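Portes ouvertes chez Clostum, j'y étais !
18 mai 2018

Bon, je vous avais promis un petit compte rendu, le voilà. Clostum ouvrait ses ateliers aux curieux et moi, dès qu'on me parle d'emballage, j'accours (chacun ses vices). On était 21 dans mon groupe, badge autour du cou, et on a commencé par l'atelier de mise en sachet, au bout d'un couloir interminable.

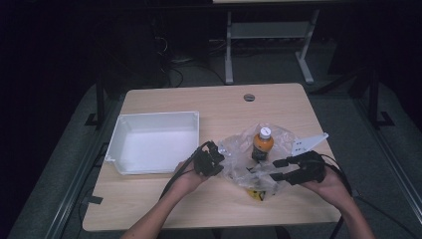
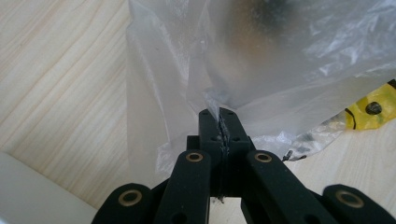
Tout se passe sur des tables en bois clair, avec un bac blanc et des sachets transparents qui font un bruit pas possible dès qu'on les touche. J'ai adoré ce bruit ! La petite bouteille au liquide orange et au bouchon blanc m'a donné soif direct, je ne vous le cache pas. On nous a expliqué que la maison travaille avec 141 formats de sachets, et que le plus pénible reste le grand modèle tout fin, celui qui colle aux doigts et se replie sur lui-même. Je veux bien le croire — chez moi, je mets déjà une éternité à ouvrir ceux du rayon légumes.

Ensuite, passage au magasin de stockage, puis à la petite expo Pristel, deux vitrines de vieux emballages (les boîtes à biscuits, quelle merveille). Là j'aurais pu rester une heure, mais le groupe suivant poussait derrière. Un monsieur cherchait une boîte de son enfance et l'a trouvée tout en bas, il était ravi.

Côté pratique : parking gratuit mais vite plein, navette depuis la gare toutes les 20 minutes, café correct, madeleines excellentes. Prenez un pull, il fait frisquet dans les ateliers. Prochaine visite en décembre, les inscriptions se font à l'accueil ou par téléphone.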